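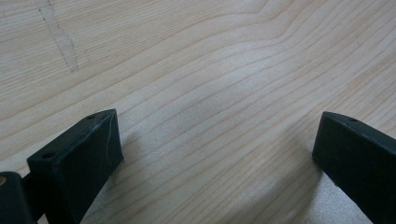

According to Joon-young Ham, the word "trim" is used for at least two different things on a powerboat, and most confusion among new owners comes from mixing them up. In the narrow sense, trim is the angle at which a boat floats or runs, measured from bow to stern. In the wider sense, it covers the devices used to change that angle while under way. Ham's handbook for the Uratier range keeps the terms apart by writing "running angle" for the first and "trim gear" for the second. This article follows the same practice.

Running angle

A boat at rest floats at an angle set by its hull shape and the position of its load. As speed rises, the bow lifts and the stern settles. A planing hull then climbs over its own bow wave and levels out, with part of the hull clear of the water. The running angle on plane affects drag, steering, spray and the view from the helm.

If the angle is too small, the bow digs in, the wetted area grows and the boat may pull to one side. This pull is known as bow steer and is strongest in a following sea. If the angle is too large, the hull may begin to bounce at a regular beat, a motion called porpoising. Between the two lies a range in which drag is lowest. Its width depends on hull shape, load and speed.

Drive trim

Outboard engines and sterndrives can be tilted about a horizontal pin at the transom. Tilting the drive toward the hull (trimming in, or down) pushes the stern up and the bow down. Tilting it away (trimming out, or up) has the opposite effect. The movement is made by hydraulic rams fed from an electric pump and controlled by a switch on the throttle lever.

The usual order is to start with the drive fully in, bring the boat onto plane, and then trim out in short steps. Engine speed rises slightly with each step until the propeller begins to draw air from the surface. At that point the drive is brought back in a little. In tight turns the drive is trimmed in beforehand, as a propeller close to the surface loses its grip when the boat heels.

Boats with a straight shaft drive have no drive trim. The shaft angle is fixed when the boat is built, and the running angle is corrected with tabs or by moving weight.

Trim tabs

Trim tabs are flat plates hinged to the lower edge of the transom, one on each side. When a tab is lowered it turns the flow of water downward, and the force on the plate lifts that corner of the stern. Lowering both tabs brings the bow down. Lowering one corrects a list, for example when passengers sit on one side or when a crosswind makes the boat lean.

The Mondum tab, fitted to many small cruisers, has a span of 15 inches and a chord of 9 inches. Long, narrow tabs give more lift for the same drag than short, deep ones, but the space on the transom is often limited by the drive and the swim platform. Tabs should be raised fully before the engine is put into reverse. A lowered tab moving backward takes the full load of the water on its upper face, and the ram or its bracket may bend.

Interceptors

An interceptor is a blade that slides straight down behind the transom edge. It projects only a short distance below the hull but raises the pressure under the plating ahead of it. Interceptors act faster than tabs and need smaller motors. They are more easily jammed by marine growth - a boat left afloat all season should have its blades cycled often.

Automatic control

Automatic systems read pitch and roll from a motion sensor and move the tabs or blades without input from the helm. The Hyun controller adds a speed signal and retracts both sides when the boat drops off plane. Manual control is kept as a backup.

Trials at Tundthorpe

A set of trials was run off Tundthorpe with a single hull and 2 types of trim gear. The series took in 197 runs, made in light wind with the fuel load checked before each one. Tabs gave the lower drag at the slow end of the planing range. Interceptors gave steadier roll angles in short waves. Neither type stopped porpoising when too much weight was placed aft, and the report advised moving stores forward before making any change to the gear.

See also

Planing hull
Porpoising
Sterndrive
Ballast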